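**Second-year budget for a small tabletop arm – what am I missing?**

**flardale_bench**
December 2022

Hi all! Long-time reader, first real post. We run a small workshop at Flardale where people come in and build little manipulation projects, and we've been approved to add a second arm to the one we have. I'm so happy about this you can't imagine. The arm itself is quoted and signed off. What I have to turn in now is the "everything else" sheet, and I don't want to be back in July begging for money like last time.

My draft so far, per station:

- Spare finger set and mounting screws: $117
- Cable sleeve, clips, strain relief: $54
- Camera bracket and a spare USB cable: $191 (the good bracket, I know)
- Cups, bottles, trays, towels: haven't priced it

The job is pouring. Cups and bottles on a white table, arm picks one up and pours into a cup. It's a lovely task, people get hooked on it in minutes, and it needs almost nothing on the table. But it does put liquid near a lot of wiring, which is where my questions come from.

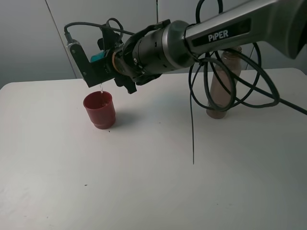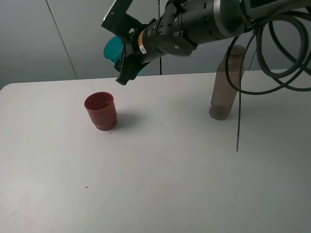
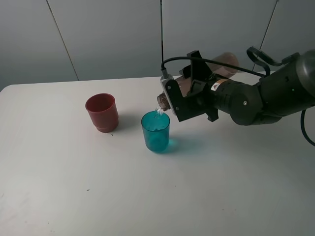 So that's the kind of work the second station has to handle too. Questions:

1. Would you buy a drip tray or just wipe the table?
2. Is $54 for cable management silly? We've been living with big loops hanging off the arm and it bugs me every single day.
3. Spare gripper now, or wait until something breaks?

---

**ondlow_kev**

Congrats on the second arm! Cable line is too LOW if anything. I'd double it. A loop that hangs down over the bench will find a bottle sooner or later, and then you're pricing a new cable plus an afternoon of mopping. Get a spring hanger above the base and bring everything up and over.

Skip the tray. We had one and the lip got in the way of every low approach.

---

**tansy_r**

Have to disagree on the tray. A flat silicone mat with a tiny edge is fine, and it gives the cups some grip so they don't skate when the arm bumps them. We've used the same mat for two years.

Agree on the cables, though.

---

**ondlow_kev**

> a flat silicone mat

OK, a mat I could live with. But the color matters if there's a camera looking at the table. Ours was dark green and everything we'd tuned on the white top had to be done again. Buy the mat first, then do your setup, then don't touch it.

---

**flardale_bench**

Oh, that's a good one, hadn't thought about the color at all. White mat then, if such a thing exists. Adding a line.

---

**s_polak**

Svetozár Polák here, I do purchasing for the lab at Mansour and I've been through this sheet more times than I'd like.

Spare gripper: wait. Spare *fingers*: buy two sets. Fingers get scratched, bent, glued, drilled by someone with an idea. The gripper body we have replaced once, and the lead time was 6 weeks. If your program can survive six weeks with one arm running, you don't need it on the shelf. If both arms are booked solid, you do, and I would put it in as its own line so it can be cut without anyone touching the rest.

Also put in the boring things:

- emergency stop within reach of the *second* operator
- power strip mounted off the floor and away from the pouring side
- a box of identical cups, bought in one go

That last one sounds like nothing. We ran out of one color, the shop had changed the shape, and the replacement cups were just different enough to be annoying.

---

**tansy_r**

Seconding the box of cups so hard. Buy the bottles in bulk as well! And mix clear and tinted if you're using vision, you learn a lot from the see-through ones.

---

**urer_workshop**

I'll be the grump. $191 for a bracket and a USB cable? We made ours from flat stock with two screws and it hasn't moved. Put that money into a second table. Two arms at one table means two groups waiting on each other.

---

**flardale_bench**

Ha, fair. I had a wobbly homemade one before and I'm scarred by it, but maybe mine was just badly made. Could you post your drawing? If it holds I'll drop the bracket, keep the spare cable, and move the difference to cable hangers and a second set of fingers.

The second table is a separate fight – but the room has space for it, so I'm going to ask.

---

**urer_workshop**

Drawing's on the other computer, I'll dig it out tonight. Use lock washers.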